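Notebook – prep counter, Hastitz kitchen
November, Monday, started 7.40

Second week with the arm on the breakfast counter. Aurel on the early shift, Alina on days, me floating. Writing this up at the bench so the others can add to it before Teodor comes over from Skelerier.

Plan for the morning was plate handling only. No heat, no knives. Toy fruit until the grip settings are signed off.
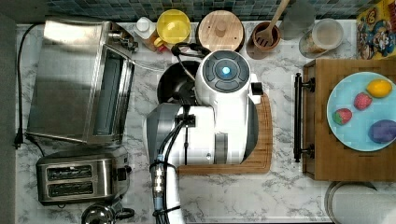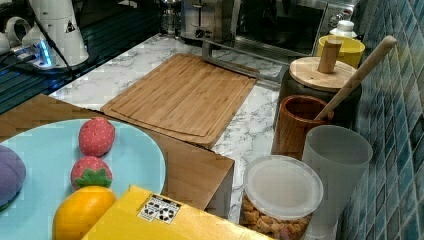 Practice counter, blue plate with the toy fruit, from overhead and from the side.

Limit on the plate area is 17 cm in from the edge for now. Iulian wants it wider. Leave it until the reach table has been redone, the one in the Sodis folder is for the old mounting height.

Strawberries and lemon are the standard set. If anyone swaps a piece, write it here, otherwise the runs can't be compared. Run count since we started is 181. Cathal wants 1,000 before real fruit goes anywhere near it. I think 800 would do but it's his call.

Notes on the people side, which Teodor asked for and which we keep leaving out:

Aurel says the early shift feels longer. He used to plate and talk to whoever was on toast. Now he sets out, presses start, steps back and waits for the light. He isn't against it. He would like something to do in the waiting time that isn't wiping down the same bit of counter. Suggested he takes over the stock sheet, which has been falling to Alina at the end of the day. Both agreed to try it this week.

Alina's worry is different. She has always moved things about as she works – jars to the front, board turned round, whatever suits. With the arm she has to put everything back where the layout sheet says. She says it's like cooking in someone else's kitchen. Fair point. Agreed that the back row is hers to arrange as long as nothing comes forward of the tape line. Tape line still to be put down (me).

Stop button: Iulian asked who is allowed to press it. Answer is anyone, any time, no reason needed. Put this on the wall sheet as well. Two people told me they had held back last week because they thought it would spoil a run. It does spoil the run. Press it anyway and write down the time.

Hours: no change to anyone's hours before the spring rota. Cathal has said this out loud to all of us, and I have asked him for it in writing.

10.15 – stopped for the breakfast trays, which are still done by hand at the Lie counter. Alina did the lot with Aurel on drinks.

11.30 – back on. Lemon slipped on two pick-ups, both with the grip at the lower setting. Went up one step and ran the set again, no slips. Don't go above that until we have tried it on something soft.

To do:
Tape line
Reach table at the new height
Ask Sodis for a second layout sheet, laminated
Stock sheet login for Aurel
Wall sheet, stop button wording

Teodor due at two. Alina will take him through the morning runs, I'm on the reach table.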